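Fomstead Bench Pair
Two-armed sorting and kitting for small workshops

If you've ever spent a long afternoon picking switches out of one tray and into another, you'll know why we got so fond of this one. The Bench Pair is our two-armed kit for light bench work, and it comes to you on a single stand with both arms fitted, the grippers on and the software already loaded, so there's very little to do at your end beyond finding a socket and a sturdy table (a cloth top is fine, and rather kinder to dropped parts!).

Each arm lifts up to 500 grams, which covers most push-buttons, contact blocks and other small panel parts. You teach it by guiding the arms through the job by hand, and most people have a first routine going by teatime. The kit weighs about 8 kilos without its stand, and we'll happily lend you a set of trays while you decide what suits. 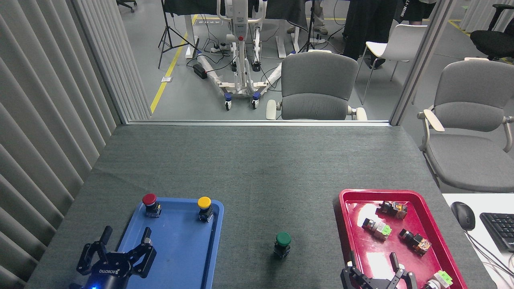 Soledad Escobar wrote to ask whether the two arms could work on separate trays at once, as her old Gutasel could only manage one, and added that coloured trays had made teaching far easier for her newer staff. They can, and we've put a two-tray routine in the starter set.

Delivery takes 7 working days. Ring Devendra Srivastava on extension 1430 for a chat or a quote.

Contact us | © Fomstead | Back to top
We use cookies to keep this site running. Accept | Manage settings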